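How do I pick biographies my third grader will finish?
Posted in Kids & Reading by mapleporch

Hi all, I've been reading this board for ages and finally have a problem of my own. My daughter is eight, she's a strong reader, and her class is starting a biography unit in October where every kid reads two books about real people and gives a short talk dressed up as one of them.

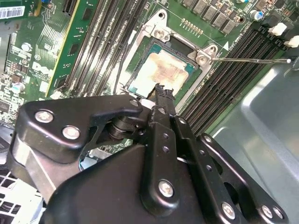
The dressing up part she's thrilled about. The reading part is where we're stuck. She'll tear through a fantasy series in a weekend, under the covers with a flashlight if I let her, but so far she has abandoned four biographies in a row and all of them at pretty much the same place, right after the childhood chapters. As soon as the person grows up and starts getting degrees or giving speeches, she's gone. The bookmark stays put and the book ends up under the couch.

Things we've tried:

The Nordin picture biographies, which she says are for babies (they're lovely, I disagree, but I'm not the one who has to read them). A longer one from the Trerik series about a woman pilot, where she got to page 40 and asked me whether anything else was going to happen. Then me reading aloud at bedtime, and that went well for three nights until her little brother figured out he could heckle.

Our library branch gives kids a login for Trasby, the reading app, and it has 2,428 biographies when I filter for elementary. You'd think that would help! It does not help. We sat there scrolling for half an hour and she picked one because the cover had a dog on it, and the dog was in one paragraph.

Her teacher wants at least 60 pages per book with "some text features," meaning a timeline or captions or a glossary. She can choose anyone she likes as long as it's a real person. I don't want to do the choosing for her and I really don't want to turn this into a fight, because she loves reading and I'd hate to be the one who wrecks it. So how do you find the ones that hold a kid past chapter three? And is it cheating if she skips around?

hollowbrook_reads
Former school library aide, now just a grandma with opinions

Oh, I know the chapter three kids well! I used to see this every single fall. A whole lot of children's biographies are built the same way. You get the childhood, with a sickness or a mean teacher or a pony, and it's written like a story with people talking to each other. Then the person turns eighteen and the author switches over to "In the following year she received" and it's nothing but a list until the funeral. Your daughter has noticed this and I think she has good taste.

What I'd do is stop looking at the covers and the first page. The first page is always good, somebody worked on that first page for a month. Open the book two thirds of the way through and have her read one page, standing up, right there at the shelf. Is anybody talking? Is anybody in trouble? If yes, take it home. If it's a list of awards, put it back. We called it the middle page test and the kids loved being so harsh about it. I had one boy who went through an entire cart and sighed at every one like a restaurant critic.

The other thing to look for is a book about one piece of a life. One expedition, one trial, one summer, the year somebody learned to read or built a bridge or crossed the ice. Those are usually shelved as biography too, but not always, so wander a little. Check the history numbers, check sports, check the science shelves for animal people and space people. Sixty pages about eleven days is a completely different animal from sixty pages about eighty years. For a fantasy reader I'd go straight to explorers, spies, and anybody who got shipwrecked. A person with a secret is also good.

About skipping around – please let her. If the teacher wants her to have read the whole thing, she can skip around first and go back for the dull parts once she cares what happened. I read nearly all nonfiction that way myself and have done since I was ten. Start with the photo section in the middle if there is one, read every caption, and then go find the chapter that explains the strangest photo. Plenty of kids end up reading the whole book by accident like that.

And do ask at the desk. Tell them what you told us, including the part about page 40. "She wants something to keep happening" is far more useful to a librarian than a reading level. Ours would have had six books in your arms before you finished the sentence.

One small warning on the made-up conversations. Some of the older series invented dialogue freely and some teachers mind. Look in the back for an author's note that says where the quotes came from. If there's no note at all, I'd just mention it to the teacher before your daughter gets attached.

twocatsandavan

we just used the zundov ones. they're the comic style biographies, my son read nine in a week. I don't know if your teacher counts comics, ours did, but the ones we had were all over 60 pages and had a timeline at the back. he did his talk as a deep sea diver in swim fins and fell off the rug

fernandgravel

Homeschooling mom of three here, and I agree with nearly everything hollowbrook_reads said, so I'll stick to the app part and the talk part.

On Trasby, don't scroll! Scrolling is where good intentions go to die in our house too. There's a filter hiding under the little slider picture at the top, and you can set the page count there, so put in 60 and up first. When I did that on ours the list dropped to 1,346. Still silly, I know. Then tick "read with audio" if she likes being read to, and after that type a thing she cares about in the search box in place of a person. Horses, volcanoes, baking, codes, ice, whatever it is this month. My middle one typed "bees" and came out with a beekeeper she talked about until Christmas. You'll be looking at ten or twelve books, and a kid can choose from ten or twelve.

Turn off the page-flip sound while you're in there. Trust me.

The audio might also fix your heckler problem, by the way. We do one bud each on the couch, me and whoever's turn it is, and the others get to color at the table and are not allowed opinions. Twenty minutes, then we stop even if it's getting good. Especially if it's getting good, so she'll want to go back to it the next day.

For the talk, I'd flip the order your teacher probably has in mind. Let her pick the costume first. You said that's the part she's excited about, so use it! Ask her what she'd like to be for an afternoon (someone with a sword? a lab coat? a really enormous hat?) and then go hunting for a real person who wore that. Once my oldest had the hat on her head she needed to know everything about the woman under it, and she read the boring college chapter without a peep because she was afraid somebody in the audience would ask her about it. Nobody did. She was a bit let down.

A thing that helped mine get over the grown-up hump in the middle of the book was sticky notes, three of them and no more. One goes on the worst day in the person's life, one goes on a thing she'd have done differently, and one goes on a thing she doesn't believe. That last one is their favorite and it's led to some very loud dinners. It also gives them almost the entire talk, because all they have to do is stand up and go through the notes in order. Mine never wrote more than a couple of words on each.

If your teacher is strict about text features, take a picture of the contents page and the back pages and send them over before she starts. I've been caught out by a book with a gorgeous map on the inside cover that somehow didn't count as a feature. Still a bit sore about that one.

Where I'd disagree a little with hollowbrook_reads is on asking the desk, only because our branch is open three afternoons and the children's person is there for one of them. If yours is like that, call ahead and they'll often pull a stack and leave it on the hold shelf under your name. Then do the middle page test at home, on the floor, with snacks.

And don't throw out the pilot book! Stick it on a low shelf and say nothing. I've had an abandoned book come back into favor two years later with no explanation given.

Reply from mapleporch

Thank you all so much! We did the middle page test yesterday and she rejected fourteen books with enormous pleasure, then kept two. One is about a polar expedition and one is about a lady who cracked codes, and it's the code one she took up to bed. She wants the costume to include a mustache as a disguise and I've decided that's between her and the teacher. I'm emailing about the Zundov comics tonight too, because her brother found the sample chapter on my phone and now he wants one.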